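Last updated: 4th March

Groseo Stone Worktop Sealer – User Guide
Section: Getting ready and sealing for the first time

Welcome to the good part! If you've read the safety pages and opened the box, you're ready to seal your worktop. Sealing stone is one of the most satisfying jobs you can do in a kitchen, and it doesn't take special skills, just a free afternoon and a bit of patience while the stone does its share of the work.

What's in the kit

- Groseo sealer, in the bottle with the measuring cap
- Stone wash (needs mixing with water)
- 2 microfibre cloths, one for putting on and one for buffing
- Foam pad
- Test card and pencil

You'll also need a bucket, a roll of kitchen paper, household gloves and low-tack tape. If the measuring cap is missing or cracked, get in touch before you start and we'll post another.

Is my worktop suitable?

Groseo works on marble, granite, limestone, travertine and slate, polished or honed. It isn't meant for laminate, wood, or man-made quartz, which is already closed up and will only go smeary. If you've moved into a house and don't know what you've got, look at the underside near the sink cut-out, where bare stone often shows.

Dark stone is lovely to work on and you'll see the sealer going in as you spread it. It also shows every streak, so save some energy for the buffing.
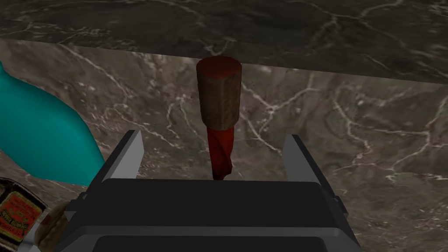 Dark marble worktop behind a red tool with a spiral shaft.

The water test

Do the test before anything else. Plenty of worktops were sealed by the fitter and don't need doing again for years.

1. Choose a spot you use a lot. Beside the hob is good.
2. Wipe it and let it dry fully.
3. Put a teaspoon of water on the stone and draw round the puddle on the test card, so you'll remember where it was.
4. Leave it for ten minutes, then blot with kitchen paper.
5. Look at the stone from low down, with the light coming towards you.

If the patch has gone darker, the stone is drinking and you can carry on. If it looks just the same as the stone around it, your old seal is still sound. Put the kit away somewhere cool and test again in October or so, before the big winter cooking season.

Repeat the test at the other end. Long worktops are often cut from more than one slab, and they can behave quite differently – we've had people seal one half and leave the other alone, with very good results.

Clearing and washing

Everything has to come off: bottles, cups, the fruit bowl, the kettle, and all the small bits that gather at the back against the wall. Move them to another room if you can. It's tempting to shuffle things along as you go, but sealer creeps under anything left standing and leaves a ring.

1. Clear the worktop and brush off crumbs, paying attention to the joint along the back.
2. Mix one capful of stone wash into a bucket of warm water.
3. Wash the stone in overlapping strips, working from the back to the front edge.
4. Rinse with clean water. Change the water once it looks cloudy.
5. Dry with kitchen paper, then leave overnight with a window open.

CAUTION: Never use vinegar, lemon or limescale remover on marble or limestone. Acid eats into the surface and leaves dull marks that no sealer can put right.

Note: Oil marks need treating first. See "Poultices" in the section on stains.
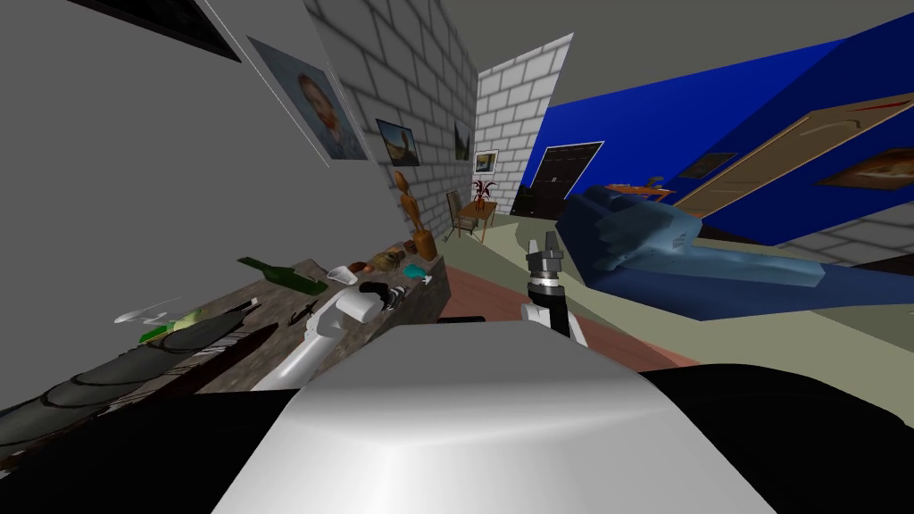

Lachlan Tipoki writes: I left mine overnight as it says and it still tested damp round the tap in the morning. I gave it a second night with the window open and it sealed perfectly. Worth saying that the sink end can take longer, especially if you've had a dripping tap like I had.

Very good advice, and we've since added it to the list of problems further down. If your stone looks patchy in the morning, wait.

Putting on the sealer

Now for the fun bit. Open a window, put your gloves on, and tape along any painted wall or wooden trim that meets the stone.

1. Shake the bottle well and pour 50 ml into the measuring cap. It's better to pour again later than to flood the stone now.
2. Tip a little on to the foam pad and spread it in small circles over an area you can comfortably reach.
3. Keep the surface looking evenly wet. Add more where it soaks in quickly.
4. After five minutes, wipe off whatever is left on top with the first cloth.
5. Buff with the second cloth until the pad of your finger slides without dragging.
6. Move along to the next area and overlap slightly.
7. When the whole worktop is done, wait 30 minutes and put on the second coat in the same way.

CAUTION: Don't let sealer dry on the surface. If it has turned tacky, wet the pad with fresh sealer, rub over the sticky patch and buff straight away.

Don't forget the front edge and the inside of the sink cut-out, if you can get to it.

Afterwards

You can put light things back the next morning. Keep the stone dry for a full day, and hold off on red wine, turmeric and beetroot for a few days more. Then repeat the water test on your original spot. Seeing the water sit up in a fat round bead is a real treat!

If something's not right

Hazy film: too much sealer left on. Rub over with a little fresh sealer and buff.
Dark patch near the tap: stone still damp. Leave it to dry before doing any more.
Water still soaks in: very thirsty stone. Add another coat the next day.
Streaks on dark stone: buff again with a clean dry cloth, working in one direction.

Contact Groseo customer help | © Groseo. All rights reserved | Back to top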